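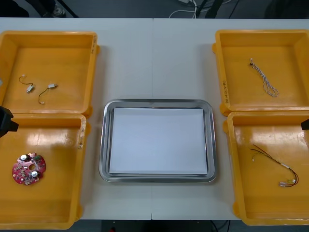
Why does Kamel show the same part as two separate lines after a spreadsheet import?

The most common cause is a stray space at the end of the part number in the spreadsheet. Kamel treats the number with the space and the number without it as different parts, so it makes a new line and leaves the old one alone. Clean the column, merge the extra lines, and then import again.

Ticket: Duplicate stock lines and wrong totals after import
Site: Birkotport repair counter
Opened: Mon 23 August
Status: Closed, with a note for the next import

First message from the counter

Hello, and sorry in advance for the long message, I'd sooner tell you too much than too little! We imported our new parts list into Kamel this morning, all 1,375 rows of it, and the screen told us it had finished with no errors. Everything looked lovely until the first customer asked for a replacement speaker lead. The search brought up two lines for it, one saying we had stock and one saying zero. Then we tried a power connector and the same thing happened. The labels from Fakix come out fine but we don't know which line we should be printing from, and I've asked the others at the counter to hold off until we hear from you. The spreadsheet was put together from our old list plus the one sent over by Cloliswood when their spares moved here. I've attached it as it was when we loaded it.

Reply from support

Thank you for the detail, and please don't ever apologize for it, this is just what we like to see. You did right to stop printing. Nothing has been lost as far as I can tell, and the old line still has its full history behind it (open it and click the little clock at the top right, and you should see movements going back to January).

Could you do one small thing for me while I look at the file? Open both lines for the speaker lead, click into the part number box on each, and press the End key. Tell me where the cursor lands. If it sits tight against the last character on one and a little way off on the other, we have our answer.

From the counter

You're quite right, there's a gap on the zero one. It's tiny and I would never have seen it. The power connector is the same. So do I just delete the zero lines?

Reply from support

Please don't delete them just yet! A line that has been used on a repair job, even for a moment, will leave a hole in that job if it's deleted. Merging moves everything across first.

I've been through your file now. The part numbers that came from your own list are clean. There are 13 with a trailing space, and every one of them is in the block from Cloliswood. My guess is that they were copied out of an email at some point, as that tends to pick up spaces, but I can't prove it from the file.

What to do, in this order:

Take a backup from the Tools menu and wait for the message that says it's saved.

Go to Stock, then Checks, then Similar Part Numbers. The list takes a minute to load and the page looks frozen while it does, so leave it be.

For each pair, pick the line with history as the one to keep and press Merge. The box asks whether to add the quantities together. Choose Keep Existing, otherwise you'll count the same parts twice.

In Fakix, open Connections and press Refresh, so that it forgets the merged lines.

Print a test label for the speaker lead and scan it back into Kamel.

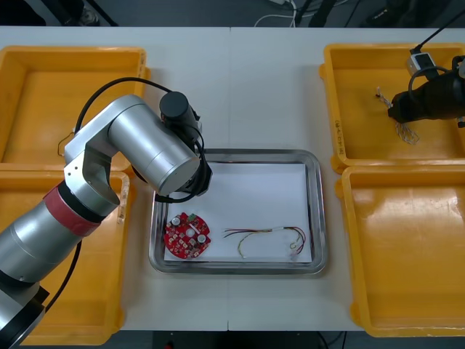 Round red board at the lower left of the tray.

From the counter, after lunch

Merged and refreshed. The backup was slower than I expected but it did say saved in the end. All of the pairs have gone except for two, a small fuse holder and a ribbon cable. When I press Merge on those it says "Units do not match" and goes back to the list. I've tried logging out and in again with no change.

Reply from support

Ah, that's a separate little problem. On your old list those are stocked as "each" and on the Cloliswood list as "pack". Kamel won't guess how many go in a pack, quite sensibly. Open the newer line, change the unit to "each", save, and then run the merge again with Keep Existing as before. After that it would be wise to count what's really on the shelf for those and type it in by hand.

From the counter

Both merged! Shelf count done and entered, and the test label scans to the right line. I've told everyone they can print again. Thank you so much for your patience, I was dreading having to type the whole list in again.

Closing note from support

For the next import, tick "Trim spaces" on the second page of the import screen. It's off by default in the version at Birkotport and the setting isn't remembered, so it has to be ticked each time. The unit column should be checked by eye before loading. Ticket closed at the customer's request; replying to this message will open it again.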